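About Andstead

Servicing and setup for humanoid robots in household work 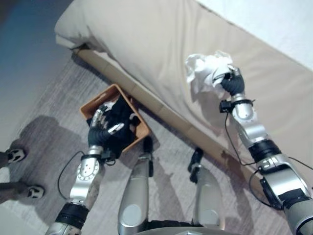 Andstead sets up, maintains and repairs two-armed humanoid robots that handle cloth. The company works on one type of cell only: a standing robot, a bed, a laundry basket and the floor between them. Customers bring us new machines for commissioning, machines due for service, and machines that have stopped doing what they did the month before.

The workshop is in Ivby. The cell is in the front bay, and the benches for hands, wrists and forearms are behind it. Parts storage and the calibration table are in the back.

What a setup consists of

A new robot is first checked standing still. Leg joints are zeroed, the torso is leveled, and both arms are moved through their range at low speed with the hands empty. Joint offsets are recorded in the machine's log. If an offset has moved since the maker's delivery sheet was printed, we measure it again before changing anything.

The head camera comes next. It has to see both hands at the same time when one arm is over the mattress and the other is down at floor level. Most machines arrive with the head pitched too high for this. We set the pitch, lock it, and calibrate the camera to each wrist separately.

The third step is the basket reach. It is the hardest position in the cell, as the arm works low, close to the robot's own legs, and inside a container with walls. We set a keep-out volume around each leg and another along the bed rail. The rim of the basket is treated as a soft limit. Light contact with the rim is allowed, and a sustained push stops the arm.

The last step is grip. A thin cloth gives very little force feedback, and a hand set up for cups and bottles will close too hard on it or miss it. We tune finger closing speed and the holding current for each hand by itself. Left and right hands are never assumed to match, even when they come from the same batch.

A complete setup log has 119 entries. The customer receives a copy, and we keep ours for as long as the machine is in use.

Wrist modules and cables

Much of the repair work that comes through the door has to do with the wrist. Modules strapped to a wrist can rotate a little with every hard contact, and a module that has rotated gives readings that are wrong by a small and steady amount. The operator usually notices it as poor grasping and suspects the fingers.

Our procedure is as follows. The band is opened, the surface under it is cleaned, and the module is seated against a printed alignment gauge made by Starnach to our drawing. The band is closed to a fixed mark. The wrist is then turned to both ends of its travel while the technician watches the cable.

Cable slack is set with the arm fully extended and then checked with the elbow bent. Too little slack loads the connector. Too much leaves a loop that can catch on a bed frame or a basket handle. We accept a loop if it clears the rail in every pose on the test list. If it does not, the cable is shortened or routed again. We do not use tape as a permanent fix.

Ribbed collars are inspected for splits on the inside of the bend. A split collar lets lint into the joint. In cloth work the lint load is high, and a collar that would last in a warehouse may need to be replaced early.

Service intervals

A robot working in cloth handling is serviced at 1392 hours of arm motion. Time spent standing powered but idle is not counted. At each service we do the following:

Remove the palm coverings, clean under them, and replace any that have hardened or worn smooth.
Check every finger joint for play and compare the result with the last service.
Inspect the wrist bands, connectors and collars on both arms.
Clear lint from joint covers with vented screws or holes, using suction. Compressed air pushes lint farther in and is not allowed in the bay.
Run the basket reach and the bed reach together, one arm in each, and log the torso lean.
Inspect the soles for wear and check footing close to the bed rail.

The two-arm check was added to the list in January. Before that, each arm was tested alone with the other at rest. A machine could pass both tests and still lean too far when one arm was low and the other was out over the mattress. The combined test finds this in a few minutes.

The cell

The floor is kept smooth and free of rugs. The mattress has a fitted sheet that is pulled tight before each run, so that the hand closes on the item and not on the bedding. We use plain cloths for grip tests and keep light and dark items in the test load, as dark fabric in a deep basket is difficult for a head camera.

Lighting is fixed at one level for calibration and then changed on purpose for the acceptance run. Shadows from the robot's own arms fall on the bed and the floor, and a vision system that has only been tested under flat light will often lose the edge of a cloth when they do. Our lamps are supplied by Lumenta and are checked with a meter.

A technician may be on the floor of the cell only when the stop control is in the hand of a second person. This applies to all work with the arms powered, including slow work and work that is expected to be short.

What we do not do

Andstead does not write task software and does not sell robots. We do not open sealed actuators. These go back to the maker, and we can remove, pack and refit them. We do not service wheeled bases or single-arm machines.

Booking

Machines are received by appointment. Please send the log files and a short note on what the robot was doing when the fault appeared. Leave the wrist modules and cables mounted as they were, even if they look wrong. We need to see them before they are moved. Remove any loose items from the hands, and ship the robot with the arms locked in the transport pose.

Setup takes three working days if no parts are needed. Loan hands are available for customers with a service agreement.

Page last revised 3 Aug 2019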